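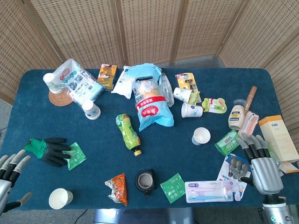 Paper cups and a woven coaster on the table

Trorkham Sprint Weekend: your questions

Last updated 22/07/2014

When is the meeting?
The last weekend in July. Practice and qualifying are on the first day, with all races on the second. The full timetable is on the Meetings page and is also printed in the programme.

Which championships are racing?
The Granance Saloon Cup, the Tremblay Single Seater Series and the Rirkside Junior Trophy. Saloons and single seaters have two races each. The juniors have one longer race, run just before lunch.

How is the grid decided?
Qualifying times set the grid for race one. The finishing order of race one sets the grid for race two, with the first six places reversed in the saloons only. A driver who does not set a time may start from the back if the clerk of the course agrees.

Do both races count for points?
Yes, and equally. There is also one point for fastest lap, given only to a driver who finishes in the top ten. Juniors score double at this meeting as they only race once.

What happens if a race is stopped?
If fewer than two laps have been completed, the race is started again from the original grid. After that the result is normally taken from the last full lap before the red flag, or the race is restarted over a shorter distance if there is time. We try not to run past the evening curfew, which is a condition of our licence.

Can I buy tickets at the gate?
Yes, cash or card. Advance tickets are cheaper and go off sale at midnight before the first day. Under-13s get in free with a paying adult. Advance tickets cannot be refunded but can be moved to another meeting this season if you write to us beforehand.

Is the paddock open to the public?
It is open to all ticket holders on both days, at no extra charge. Please keep out of the assembly area and the pit lane. Prams are fine in the paddock – bicycles and scooters are not.

Where is the best place to watch?
The bank at the hairpin gives a view of the back straight and most of the infield. The grandstand is unreserved. Gate 3 is the nearest entrance for both. Wheelchair users have a raised platform next to the grandstand, with parking behind it.

Can I bring my dog?
Yes, on a short lead, but not into the grandstand or the pit garages. Dogs must not be left in cars.

Is camping available?
In the field across the lane, from the evening before practice. Book in advance, as there are no pitches for sale at the gate. No open fires. Barbecues must be off the ground.

Where can I find the standings before the meeting?
On the Results page. They include the Rirkside round from earlier in July, where the saloon race two result was changed after an appeal – the table shows the corrected points.

I would like to marshal. Who do I speak to?
Rhonda Bergeron is the chief marshal. Use the contact form and choose "Marshalling". New marshals are paired with an experienced one for the whole weekend and get a free camping pitch and lunch on both days. You must be 16 or over.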